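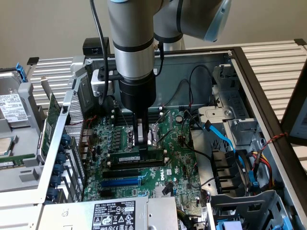
Would you let it loose on your own computer at home, Kwame Boateng wanted to know, and if the answer was no, why should a school or a library hand over theirs? I said I'd let it do the memory and maybe the hard drive, and that I'd want to be standing right there for anything near the processor. He wrote that down, and I've been thinking about it ever since, so it seems like a fair place to start the part of the paper where we talk about showing the cell to people who don't build robots.

5. Taking Cliko to an open day

5.1 Setting and visitors

Everything in Sections 3 and 4 was done in our own lab with the door shut. For the open day on May 1, 2025 we moved Cliko to the ground floor of the Ansah building in Cadisthorpe, where 214 people signed in at the desk over the afternoon. I'd love to say the move was smooth! The arm came through fine, but the floor there slopes a little toward the windows, and we lost most of the morning redoing the calibration from Section 3.2 with the room lights on and then off again.

The job we showed was the same one we report on in the rest of the paper: servicing used desktop towers laid on their side with the cover off. Memory work is the part visitors took to right away, and Figure 5 was taken during it, with the gripper holding a module over the black slots on a Dell board. You don't need any background to follow what the robot is after there. Everybody has pushed something stubborn into a slot at some point, and people leaned in at just the moment where the planner slows down and hands over to the force controller (and then asked us if it had gotten stuck).

We ran the afternoon in short blocks. One of us talked, one of us sat at the operator screen, and the visitors came and went as they liked. We'd written a script for the talking part and dropped it early on, when it became clear that people would much sooner interrupt than listen. I think we got better data out of it that way, though it does mean no two blocks were quite the same, and I wouldn't want anyone to read the results below as a controlled study.

5.2 What we ran

The plan was to attempt 16 memory insertions in front of an audience, all with the controller settings frozen at the values in Table 2. We had promised ourselves no tuning during the day, and we stuck to it, even when my hands were itching. All 16 were attempted. In 5 of them the module had to be backed off and tried a second time, and every one of those second tries went in and passed the seating check. In the lab we see retries too, just fewer of them, and my best guess is that the tower was creeping on its support a little with each push. We hadn't clamped it as firmly as we do at home. That one's on us.

A module that goes in slightly tilted looks perfectly fine to a person standing at the rope, and the controller sees it long before anyone else does. So the robot would pull back, seemingly for no reason, and there'd be a small groan from the crowd. After the first couple of times I started calling out the contact force as it changed, reading it off the screen, and the groans stopped. People are very forgiving of a machine when they know what it's feeling for.

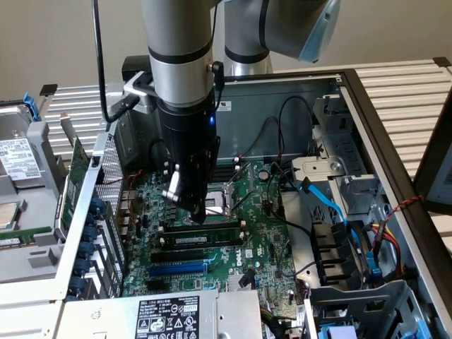
We hadn't planned on calling the force out loud, so there's no comparison group for it, and I can only tell you how it seemed from where I stood. The questions changed, though, and we do have a record of those. Our helper at the rope kept a tally of every question asked out loud, 228 in all, with a word or two on the topic of each. Early in the day the notes are mostly on speed (why is it so slow, can it go faster, does it always take that long). Later on you get people asking how it knows when to stop pushing, and what happens when the slot is dusty, and whether the board bends.

The dust question is a good one and we don't have a proper answer yet. All the machines we work on are blown out with air before they get anywhere near the arm. Skurkska, the repair workshop that lends us its retired towers, does that step for us, and until someone asked I hadn't really thought of it as part of the method. It is, and we've added it to Section 3.1.

5.3 Processor sockets

The socket was the other thing that got people talking. We don't let Cliko place a processor in front of visitors, and at the moment we don't let it do so in the lab without a hand on the stop button either. What it did on the day was move the gripper over a socket and hold there while the planner drew its proposed path on the screen. Some visitors found this a letdown - one girl told me it was like watching somebody think about doing their homework - and others stayed longer for it than for the memory runs.

The reason for the caution is plain enough. A memory slot guides the part for you once you're close, so a bit of position error gets soaked up by the plastic. A socket gives you far less help, the contacts are tiny, and a bad drop can ruin the board. Our position error after the move was worse than in Table 2, and we had no business trying it there. We plan to repeat the socket measurements in September on a level floor, with the tower clamped and the room lights fixed.

5.4 Small things we changed afterward

The operator screen now shows the contact force in large digits, readable from a few steps back. The support has two extra stops so that the tower can't slide away from the rear of the cell. We also put a short pause before every retry, with a line of text saying what the controller thinks went wrong. It costs a little time on each attempt and we've left it switched on for all the runs in Section 6, so please bear that in mind when comparing those times with the ones in Section 4.

Boateng's question went into the notes with the rest. He came by again near closing and asked what it would take for me to change my answer on the processor, and I told him I'd want to see the September numbers first.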